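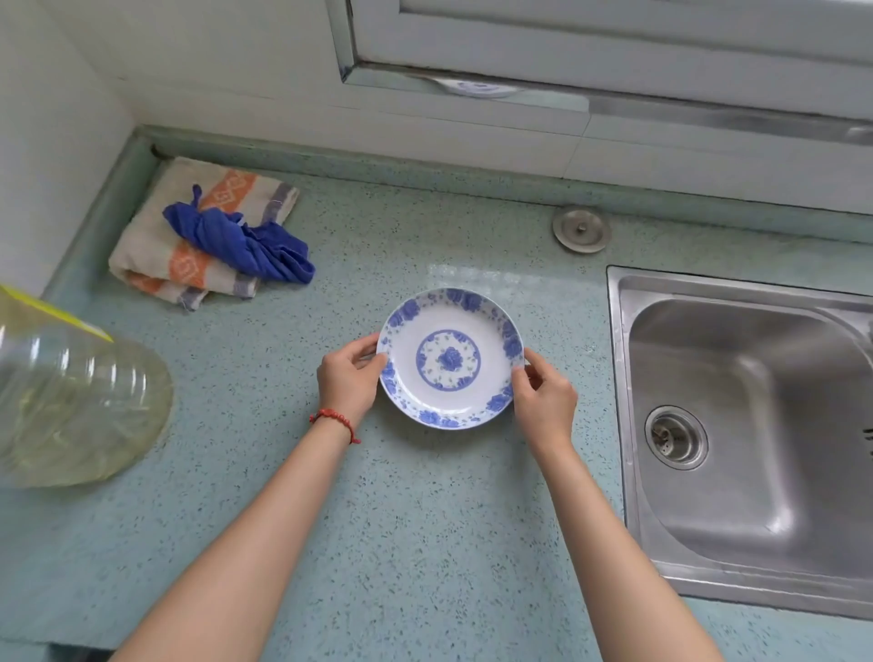 Figure 1. Plate task, two-handed hold at the rim, counter beside the sink.

Home | Projects | Reports | Partners | Contact

Household Handling Study: progress report to the Kovemari Fund
Prepared by Hiyori Furukawa, Wivasico
Last updated: 2020-04-30

1. Purpose of this report

The grant asks whether a two-armed machine of the kind now on sale to laboratories can do ordinary kitchen chores to a standard that a household would accept. This report covers the second stage of work, which dealt with plates, cloths and bottles. Floors and laundry were covered in the first report and are not repeated.

2. Work done

People were recorded doing each chore by hand, with the view taken from head height. The recordings were then marked up by hand for grip, contact and release. We now hold 245 usable recordings against a target of 200. A further 70 were rejected, mostly for poor light or because the hands left the view for too long.

The machine was then set the same chores on the test bench at Burnard. Each chore was scored as complete, complete with help, or failed. A chore counted as failed if any item was dropped, chipped or left overhanging the counter.

3. Plates

The plate task is the one on which most time was spent. A person holds a plate flat on the counter with a hand at each side of the rim, as in Figure 1, and gives the position of the fingers no thought. The left fingers curl over the edge; the right thumb rests on the inner rim. Pressure on the two sides does not have to be equal, and in the recordings it seldom is.

The machine can copy the final position. It has trouble reaching it. A plate lying flat leaves very little room under the rim, and the Hellström fingertips are too thick to enter the gap without pushing the plate along. Three methods were tried:

- Sliding the plate to the counter edge and gripping the part that overhangs. Reliable, but it needs clear space and would not be safe beside an open sink.
- Pressing down on one side of the rim to raise the other. Works on plates with a wide rim. Fails on flat ones.
- Squeezing from both sides at once. Closest to what people do. Slow, and sensitive to small errors in height.

The third method has been kept for the next stage. Its best run was 7 plates in a row without a failure, after which the left arm lost its height setting and had to be reset.

Vision caused fewer problems than grip. Patterned plates were found more reliably than plain white ones, where the software often took a reflection on the glaze for the edge. Speckled counters did not affect the results to any degree we could measure. Window light did, and blinds have been fitted at Burnard for the time being. We do not regard this as a solution, as few households would agree to cook in the dark.

4. Cloths and bottles

Picking up a crumpled cloth is no longer difficult. Doing something useful with it is. The machine can wipe a straight path on a clear counter but does not know when the counter is clean. It repeats the path a fixed number of times and stops.

Clear plastic bottles remain poor. The depth sensor reads through them, and the arm closes either early or late. A change of sensor has been priced and is set out in the annex.

5. Assessment

On present results the machine cannot be left alone in a kitchen. With a person standing by, it can move plates from a cleared counter to a rack at a pace well below that of the person standing by. Shop-floor work looks closer: the items are alike, the bench can be kept clear, and the light can be fixed. We suggest that the Fund treat the two cases separately from now on.

6. Spending and next steps

Spending is within budget except for fingertips, which wear faster than the supplier's figures led us to expect. Thinner ones are being cut in house. The bowl and cup tasks will begin once these are fitted, and results are due in October. No change to the total grant is requested.

Shares: 7 | Comments: 0
Home | Projects | Reports | Back to top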